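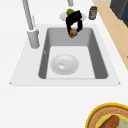 Verkavier support, kitchen tasks queue
Ticket: Curon planner, "sink and plate" chore
Status: reopened

Reported at 15:10. The release note says Curon can now "tidy a kitchen". I'd like that wording changed. Our runs are all in the simulator, with a bowl in the sink and an arm moving bits of food. My nan would not call that tidying.

Tried so far: restarted the planner, reset the objects, ran the chore 9 times. It finished 3. In the others the item was let go too early or the arm stopped and waited. Valcárcel suggested slowing the wrist. Did that. Same result, only slower.

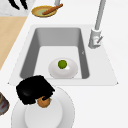
Category: Grasp and release

An orange-brown item in the gripper, over the white plate, and a green ball in the bowl in the sink. Fine as far as it goes. The log marks a step like this as "served", which it does as soon as the item is over a plate. Please score it after release.

Cokia's reply was that washing up comes in the next version. I was told that in December. Until I see a bowl scrubbed, rinsed and put away, leave this open and take "tidy" out of the note.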